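White tabletop

The white tabletop is a work surface found in offices, workshops, classrooms and the homes of people who believed the catalog. It is valued for looking clean, a quality it has on the day of delivery and must be helped toward from then on.

Small dark items, such as boxes and their printed labels, stand out well against it. So does everything else.
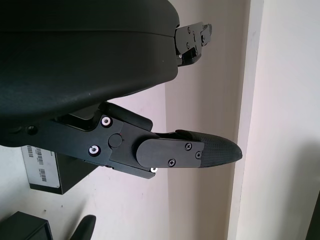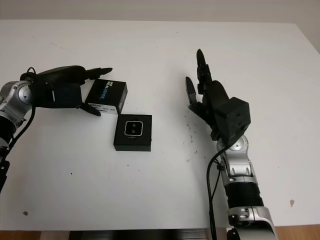
Marks and wear

Marks on a white tabletop are usually grouped into specks, smudges and stains. Specks often gather in clusters, and wiping tends to move them somewhere more noticeable. Brown stains are traditionally blamed on coffee, with or without evidence. In her short guide Living With White (Nomudero, 2000), Rosalinda Padilla lists 11 cleaning methods and recommends two of them.

A matte finish hides glare - and very little besides.

Use as a sorting surface

Black boxes are often set down on white tables because they are hard to lose there. The Wilmont method, named for the town where Eusebio Cuadros taught shop classes, asks that boxes be lined up square to the front edge. In practice they end up tilted, corner against corner, and the method is mostly remembered for its poster.

See also

Desk
Placemat
Beige wall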